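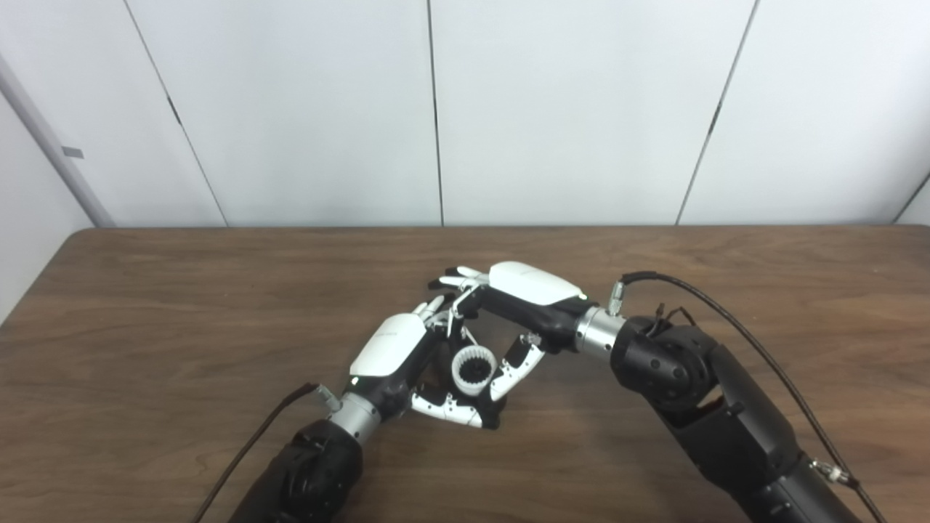 Fig. 2. Table in position against the paneled wall, rounded corner at far left.

Section 4. Setting up the table

Read all of this first, then start. Two people for the lift. Panels must be up and the seams closed before the table goes in, see Section 3 if they aren't.

1. Sweep the floor where the table goes. Grit under the feet scratches and it also throws the level off.

2. Carry the table in on its side, legs toward you. Do not drag. Set down on the blanket that came in the Beltden carton (part 3089), then tip upright. Slowly.

3. Push up to the back panels. Long edge to the wall, grain running side to side. Stop when it just touches. If you hear a panel click you've gone too far, pull back a little and check the seam.

CAUTION: Don't lean on the panels to shove the table. They are held at the seams only and will bow.

4. Look along the back edge from one end. Should run straight with the wall. If there's a wedge of a gap, fix it at the feet and not by forcing the panel.

5. Level it. Feet turn by hand, clockwise goes up. Do the back two first, then the front. Check across the grain and then along it. Bubble nearly centered is fine for the back, front needs to be dead on.

6. Tighten the lock nuts. Hand tight plus a quarter turn. Check level agian after, it moves.

Note: older Trestar tables have the feet threaded the other way. Sticker inside the left leg tells you. No sticker, ask Ifor Yorath before turning anything.

7. Wipe the top with a damp cloth, then a dry one. With the grain. No spray polish, no bleach wipes, nothing with grit in it. Polish makes small round things slide and you'll be chasing them all over.

Using the top

Small items go near the middle, well back from the front edge. Put down, don't drop. Anything round will find the low side if you skipped step 5.

Keep cups off the bare wood. Rings come out with a bit of oil on a rag if you get to them same day, after that it's sanding and Branwen Edwards has to sign for it.

Panels: plain water only. Marks show up on the white straight away, so wipe them when you see them. Don't push the cloth into the seams.

If something's wrong

Table rocks: one foot is off the floor. Slide a sheet of paper under each, the one where it goes through easy is the one. Back to step 5.

Gap opens at the back edge: feet have crept. Lift, don't shove, and reset from step 3.

Panel seam open: stop, take everything off the table, move the table out, redo Section 3. Can't be done with the table in the way, we tried at Grikomcombe.

Scratch in the top: light ones, leave for the October service. Deep ones, tell Delyth Gittins and put a mat over it for now so it dosn't catch.

Revised 21 May 2018. Replaces the loose sheet.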